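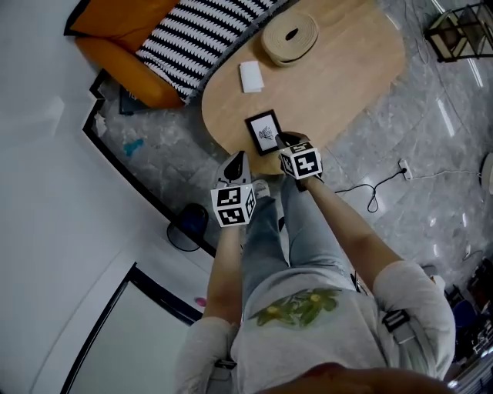 Right gripper at the corner of the picture frame, left one free.

Home | Notebook | Kit | Tasks | Data log
Tuldale notebook, Friday, May
Written up 17:40
5 comments

Picture frame day, and a really good one. I've been looking forward to this task ever since it went on the Ahuja list, mostly for the selfish reason that I wanted to find out if I could do it at all with gripper fingers. I can! It took most of the morning to get there, and the first hour was me chasing a small black rectangle across a table, but by lunch I was picking it up cleanly from the near side and by mid-afternoon I'd stopped thinking about it.

44 usable takes by the time I put the grippers down. The target for this task was 50, so six to make up next session. I could have squeezed them in, but my wrists were getting lazy and I'd sooner have six fresh ones than six where I'm visibly dragging the frame about. The Ahuja set now stands at 865 takes over all tasks, counting only the ones that passed the replay check.

The task, for anyone reading who missed the planning chat: frame starts flat on the table, gets picked up, tilted to upright, held, and set down standing. Either hand may do the lift. The other hand can help or stay out of it. We left that loose on purpose and I'm glad, it gives a nice spread.

What I learned about lifting a flat frame

A thin flat thing on a hard table gives the fingers almost nothing to get under. Three approaches, all in the data:

Corner first. One finger on the near corner, the other coming round the side, then a small roll of the wrist so the edge lifts off the table. My favourite. It works best when the frame lies near the front edge, where there's space for my forearm to drop a bit lower.

Edge overhang. Slide the frame toward yourself until it pokes out past the table, then pinch top and bottom. Very reliable, slightly boring, and it makes the take longer. I kept nine or ten of these in my head as "the safe way" and then made myself stop using it.

Two hands. Left holds the far edge still, right lifts. Looks lovely on replay. Also the hardest to do at a steady speed, I kept rushing the left hand.

The slide I had not expected to matter: if you come in too fast, the finger just pushes the frame away and you end up following it. Those takes are not all rubbish. I marked the ones where I recovered and finished the job, and I'd argue for keeping them in. A robot is going to bump the frame too, and it'll need to have seen someone go after it calmly and try again. I've tagged them "nudge" in the log so they can be pulled out in one go if anyone disagrees.

Grip once it's up

Second thing worth writing down. When the frame is upright, where you pinch it decides how well it goes back down. Pinch high and it swings. Pinch low and it's solid, but then the fingers are in the way when you lower it and you get a little clunk as they reach the table first. The sweet spot for my hand was the lower part of the sides, with the frame leaning very slightly, then straightening up in the last few centimetres.

I also like how much of the table the gripper camera keeps in view in that position. I was worried the frame would block everything. It doesn't, you still get the far side of the table and the sofa past it, which should be plenty for tracking to hang on to.
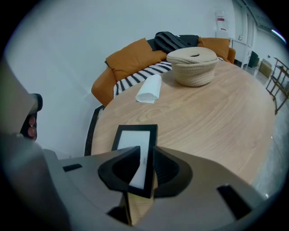
Wrist view with the frame upright in the fingers, table and sofa behind.

Tracking

Wavard ran on the morning batch while I was eating and the paths look smooth. Two short drop-outs, both at moments where I'd turned the right hand so far over that the head camera was mostly seeing the back of my wrist. The marker cubes did well otherwise. I had expected more trouble from the reflections on the floor tiles and there was none worth a note.

One habit to fix, and it's mine: I lean in. When the frame gets awkward my head goes down, and the head camera ends up very close to my own hands. Nice for detail, less nice when the rest of the table disappears. For the last dozen or so takes I put my feet slightly further back and that sorted it — bit of a stretch, but the view is so much better. Please try it if you're doing the next block.

Finger width: on the Sumex grippers I settled on opening wider than felt natural before each approach. If you come in half closed you have to correct at the table, and the correction looks like dithering when it's played back. Open, move, close. It sounds obvious written down and I still had to remind myself all morning.

Things on the table

I left the beige woven piece and the folded white paper on the table for the lot. Neither is part of the task. They're good company for the frame, though: one bulky thing and one flat pale thing, and the flat pale one is a decent decoy for anything that has learned to look for a white rectangle. I'd like to see whether the first trained version goes for the paper by mistake. Small bet with myself that it does, at least once.

For the next block I'd move both of them more. I was good about changing where the frame started (near edge, middle, left, right, turned to odd angles) and much less good about changing the rest. Easy to forget when you're in the rhythm.

The round table is a proper find, by the way. With a square one I always end up lining things up with the edges without meaning to, and then all the takes start with the object parallel to something. On this one there's nothing to line up with, so the starting angles come out properly mixed. I scrolled through the first images of the afternoon takes side by side and they're beautifully messy. More round tables please.

Replay check

Went through everything at double speed before packing up. Thrown out: the ones where the frame fell flat again after I'd let go, two where I started moving before the recording did, and one where I stopped halfway to think and just stood there. The falls I'm keeping in a separate folder, marked as failures, in case we want them later. They're oddly watchable.

The bit I'm happiest about is the speed. The early takes are slow and full of tiny stops. The later ones flow: reach, roll, lift, tilt, down. Watching them one after another you can see the hand working it out, and I'd love to know if training on the later ones alone gives a better result than training on the whole lot. Cheap to test once the set is complete. I'll put it on the board.

To do

— six more takes, frame task, ideally with the left hand doing the lift (I've been favouring the right terribly)
— move the other objects between takes
— "nudge" takes: decide in or out
— feet further back, head up
— rerun Wavard on the two drop-outs with the longer gap setting
— ask whether we want the frame set down facing away as well, at the moment I've been turning it toward me without ever deciding to

Next on the Ahuja list is the folded cloth, and after today I'm almost eager for it. Soft things are a different sort of trouble. Grippers are on charge, cards are copied, and the afternoon batch is going through Wavard now — paths should be in the shared folder by the time anyone reads this.

Shares 5 | Comments 5
Older entry | Newer entry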